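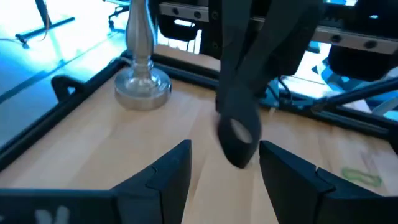

Bench notebook, Drendthorpe workshop
August 2019

Lamp base, the silver one with the turned column

Started on the lamp base today and I am very taken with it. It came in with the box of lighting bits Montserrat Esquivel brought over from the Vaher house clearance, and for once the piece is better than the note that came with it (the note said "lamp, part of"). Round disc foot, turned column standing on it, lots of fat curves one above another, and a shine that throws the whole room back at you. I stood it on the pale wood table and kept walking round to look at it from the other side.

What I know so far

Foot diameter at the widest: 13 cm, measured twice with the big calipers. Not a magnet to be had on it anywhere, foot or column, so it isn't plated steel. Kaja thinks brass underneath with a silver finish, which would be my guess too, but I haven't scratched anything and I'm not going to. The weight sits very low. I pushed it at the top with one finger and it came straight back.

The column unscrews from the foot. Left-hand thread! I spent a silly amount of time tightening it before Urmas Zariņš wandered past and asked why I was pulling that face. Once it's turning the right way it comes off beautifully, just a soft drag at the start and then it spins freely. The thread is crisp and there's a thin paper washer in there, brown with age, which I've put in an envelope marked 261 along with the little brass nut.

261 is the job number, by the way. The label on the shelf says 216. I've corrected the label.

Cleaning

Tried the gentlest thing first: warm water, one drop of washing-up liquid, cotton buds, soft cloth to dry straight away. Did the underside of the foot only. The buds came away grey, then paler grey, then clean. No colour coming off that would worry me.

Then a spot of the Stiteo polish on a patch underneath, no bigger than a thumbnail, left it for the count of thirty-two and wiped. It came up lovely, almost too lovely next to its neighbour. I'd rather keep the polish off the column altogether if the soap does enough, as the curves have slightly softer light in the hollows and I think that's half the charm. Will ask Trinity Yazzie for her opinion, she has done far more plated work than I have.

Things to remember for next time:

Cotton gloves for anything above the foot. My fingerprints show up on it within a minute.

Work from the top of the column downwards, so the drips land on parts that haven't been done yet.

The narrow waists between the bulges need a strip of cloth pulled back and forth, shoe-shine fashion. A flat pad just rides over them.

Don't use the blue cloths. They shed.

The turning itself

I want to write this down while I'm still excited about it. Whoever made this column knew exactly what they were up to. The swellings aren't copies of each other, they change as they go, and the eye runs up them without stopping anywhere. I drew the profile at full size on graph paper, holding a card against it and marking off the widths, and the drawing is pinned by the window. It took three goes. The second one looks like a skittle.

Kittipong Nuchit says he could turn the same shape in beech if we ever wanted a wooden sister for it, and I do want that, very much, although it's hardly what we were asked for. He has taken a photocopy of the drawing away with him. If he does it, I'd like to see it left bare, no stain, just oil.

Wiring

None came with it. The hole down the middle is clear all the way, I dropped a length of string with a nut tied to it and it came out at the bottom first time. There's a side exit in the rim of the foot for the flex, rough on the inside edge, and that must have a proper bush before any cable goes near it. Bondar have a small black one that might fit. Ordered a bag of 100 as it was barely dearer than ten, so if anybody on the other benches needs cable bushes, please help yourselves.

Earth connection: there's nothing at present. It needs one, being metal. Proposed fixing point is inside the foot, under the brass nut, with a ring terminal and a shakeproof washer. I'll make up the parts but I'm not signing it off myself, Urmas does the testing and it goes to him with the foot still open so he can see everything.

Flex colour to be decided. I held three against it and the old gold twist was much the nicest. Black looked mean.

Table

The green mark on the right-hand side of the light table is still there. I had a go at it with soap and it didn't budge. There's a fainter grey one just beyond it as well. Not bothered by either, only noting it so that nobody puts a white shade down on that side before we know whether it transfers. Felt pad under the lamp foot from now on, please. The underside has a sharp rim and that pale wood marks if you so much as look at it.

Questions still open

Was there ever felt on the underside of the foot? There's a dull band just inside the rim that could be old glue. Montserrat is going to ask whether anyone in the family remembers it.

Does the shade ring in the same box belong to it? The finish is close, the thread isn't. I tried it and it caught after half a turn, so I stopped.

Do we clean the hollows fully or leave them a little darker? I vote darker. Kaja votes for clean and has promised to show me a candlestick that will change my mind. I look forward to it, I don't think it will.

To do

Soap clean on the rest of the column, top down.
Show Trinity the polished patch.
New paper washer, cut from the thick cartridge paper, keep the old one in the envelope.
Ring terminal, shakeproof washer, bush.
Ask Kittipong what length of beech he needs.
Family would like it back by October, so there's time to do it properly.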